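Deduction board games

Deduction board games are games where players find a hidden answer by asking questions. Most are made for two persons – often children from 4 years old. 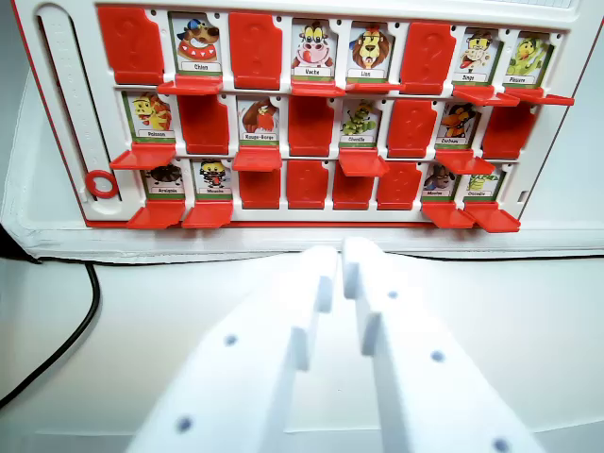

A guessing game with animal cards

A good question removes near half of the remaining cards. Soledad Vergara, who studied 31 families in Clemora, wrote that younger players prefer to guess early.

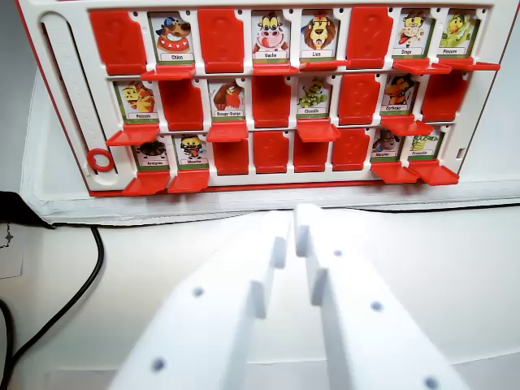
Board with some flaps raised; the cards include "Chien", "Vache" and "Lion"

See also: Memory games, Word games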